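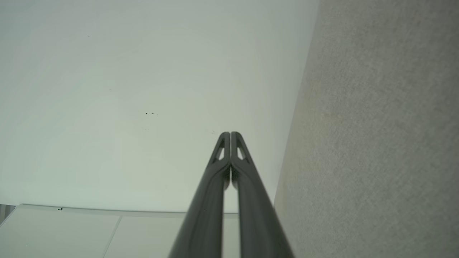
November 25, 2022

I have finally started on the back room, and by started I mean I've stood in it with a cup of tea going cold and looked up. If you've been reading for a while you'll know I do this with every room. I did it in the old place at Orville, I did it in the hallway here in March, and I dare say I'll be doing it in the laundry before the year is out (the laundry is another story, and a long one).

The ceiling is what I keep coming back to. It's a very pale colour, white with a touch of green in it, and for ages I couldn't decide whether the green was in the paint or in my head. I held four or five paint cards up against it at different times of day and it's somewhere between the one called milk and the one called pear, so I've settled on calling it "nearly white" and leaving it there. It's smooth and plain, apart from a few tiny dark specks, and I'm quite fond of it. My first plan was to roll the whole lot in proper bright ceiling white. I even bought the tin! It's a big Gutby one, and it has been sitting in the shed ever since, giving me a look whenever I go in for the rake.

The wall is the opposite. It's grey and it has a texture to it, and where it meets the ceiling you really notice the change from one to the other. When we moved in I was dead set on having it skimmed flat. I rang a place called Masis for a quote and they were lovely about it, but once I'd added in the moving of everything and the dust and the repainting, I lost my nerve. Then winter came and I got used to it. Grey is a kind colour on a gloomy afternoon, I find, especially with a lamp on, and now I'd be sorry to see it go.

So the new plan is a much smaller one. I'm going to wash the ceiling with a bit of sugar soap and a soft mop, see how many of those specks come off, and dab over whatever's left. For the wall I've got a clean dry brush, the sort you'd use for pasting paper, and I'll work from the top down so the dust falls onto the part I haven't done yet. I learned that one the hard way in the hallway, where I did the bottom half first and then had to do it all over again while muttering.

After that comes the colour for the door and the skirting. I've spent $30 on sample pots, which felt like a lot for something I mostly paint onto the backs of cereal boxes, but I'd rather do that than buy another full tin for the shed. At the moment I'm leaning towards a soft mustardy yellow from the Gebru range. It looked gorgeous beside the grey in the morning and a bit like old custard by teatime, so I'm giving it up to 6 more days propped on the windowsill before I make up my mind.

If any of you have painted trim next to a textured wall and managed a clean line, please leave me a comment and tell me how! I've got tape, I've got a small angled brush, and I've got very little faith in either. I'll put the kettle on again and go and find the mop.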